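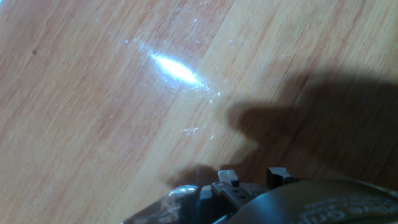 # Let the slow ones be slow

I went to see Dalsgaard at the Clarmont in March, on a wet night, with 19 other people in a room that seats 460. The film runs a little under three hours. By the end there were fewer of us, and I want to argue on behalf of the ones who stayed, even though I understand perfectly well why the others left.

If you missed it, and most people did, Dalsgaard is a horror film about a farmhouse and the man who inherits it. He is a surveyor named Grulthorpe. He arrives at the house in the second scene and he does not leave it again. For the first hour the worst thing that happens to him is a blocked chimney. He clears it. We watch him clear it. Then he washes his hands in a basin and sits down to a plate of potatoes, and the director, Duarte Magalhães, lets him finish the potatoes.

The usual complaint about a film like this is that nothing happens. I've heard it from friends, and I heard it from a man in the foyer who wanted his parking money back. I think the complaint is wrong on the facts. A great deal happens in Dalsgaard. It happens at the speed of a person doing chores, and horror audiences have lost the habit of watching at that speed.

I blame the cold open. At some stage it became a rule that a horror film has to kill someone before the title appears. A babysitter, a hiker, a couple in a parked car. We don't know them and we aren't meant to. They're there as a receipt, proof that the goods will be delivered, and once we've had our receipt the film is allowed a quarter of an hour of people unpacking boxes. The trouble is that the unpacking is now dead time. Everyone in the theatre knows something is coming, everyone knows it won't come yet, and so they look at their phones until the music changes.

Magalhães has no cold open and hardly any music. When Grulthorpe goes down to the cellar the first time, he goes down to get a shovel. He finds the shovel and comes back up. He goes down again a day later for coal. I counted his trips afterwards, when I watched the film at home, and there are 20 of them before anything in that cellar could be called a fright. By then I could have drawn you a plan of the place. I knew which stair he skipped and where he put his hand on the wall. So when he went down for the next trip and put his hand on the wall and took it away again quickly, I felt sick, and there was nothing on the screen but a man looking at his palm.

You can't get that effect in 90 minutes with a body before the titles. It has to be paid for in potatoes.

There is a case against all this and I'd like to be fair to it. Slowness is easy to fake. Over the past decade a certain type of horror film has learned that if you hold a shot of a hallway long enough, some reviewers will call it dread. Bukum was the worst of these. It had a family in mourning, a lake, a lot of grey jumpers, and long silences in which the actors looked past one another at the furniture. I sat through all of it and couldn't tell you how many rooms the house had. The camera stayed put, but it hadn't been put anywhere in particular. The silences were there to tell us the film was serious, and when the monster finally came out of the lake it might have come out of any other lake in any other film.

So I don't say that slow is good. Bukum is shorter than Dalsgaard by nearly an hour and it felt like a week. What I'd ask of a slow film is that it be slow about something. Magalhães is slow about work. He is interested in how a man lights a stove, how he mends a gate with the wrong size of hinge, how he gives up on the hinge and uses wire. When the house starts to go wrong, it goes wrong through those jobs. The gate is mended again, properly, by somebody else. It's a small thing and the film barely points at it. If you were looking at your phone, you missed the first haunting.

Orathai Rattanakul plays the neighbour who brings the milk. She has 3 scenes, and in my opinion she gives the best performance in the film, largely because she has been given time to give one. In the first scene she talks about the road. In the second she talks about the road again and doesn't come past the step. In the last she leaves the milk on the fence post, out of his reach, and walks backwards for several paces before she turns around. A faster film would have given her a speech. She would have told Grulthorpe about the previous owner, and what was done in the cellar, and what year it was. Every horror film has that neighbour, and every time she opens her mouth I get a little less frightened. Rattanakul's neighbour knows just as much and keeps it to herself, and you spend the rest of the film trying to work out what it was from how she held the bottle.

I have one real objection to Dalsgaard, and it's the ending. After two and a half hours of patience, Magalhães panics. There is a chase. There is a figure with long arms, which we see far too well and in far too much light, and Grulthorpe, who has never moved faster than a walk, runs across a field with the camera shaking behind him. It lasts several minutes and it looks like every other film showing that month. I don't know whether it was his idea or whether somebody with money asked for it. Either way it's a failure of nerve, and it bothers me more than it would in a worse film. He'd taught us to be afraid of a mended gate. We didn't need the arms.

The final shot recovers some of the ground. I won't give it away, except to say that there's a chore in it.

The bigger question is where anyone is supposed to see a film like this. The Clarmont had it for a single week, with one session a day, and I'm grateful they ran it at all. At home it's a different thing. I tried it on the couch and I paused it to make tea, and then paused it to answer the door, and by the fourth or fifth trip to the cellar I'd caught myself reading the back of a cracker box. I can't claim any virtue over the people with phones. A slow film needs a room that is dark and slightly inconvenient to leave. Without that, I'm as bad as anyone.

Cinemas, though, have mostly decided that horror is for teenagers on a Friday, and they program it that way. The trailers before Dalsgaard were for films with nothing in common with it apart from the colour of the posters. I'd guess that some of the people who walked out had come on the strength of the poster, which shows the figure with the arms. They were promised one film and shown another, and they were entitled to be annoyed. The fix for that seems simple enough. Put the farmhouse on the poster. Say how long it runs. Start it at half past six so people can get the bus home. You might still sell only a handful of tickets, but they'd be sold to people who wanted to be there.

I'd also like reviewers to be more use. Most of the notices I read used the word "demanding", as though watching a man clear a chimney were a kind of exam. It isn't demanding. There's no puzzle to solve and no reading to do beforehand. My mother, who dislikes horror and came with me because it was raining, followed every minute of it and had strong views on the way he stacked his firewood. She told me he was doing it wrong. In the second hour, when the pile has been restacked overnight, she took hold of my sleeve before I'd noticed anything at all.

She hasn't forgiven me for the field and the arms. She has asked twice whether he's making another one.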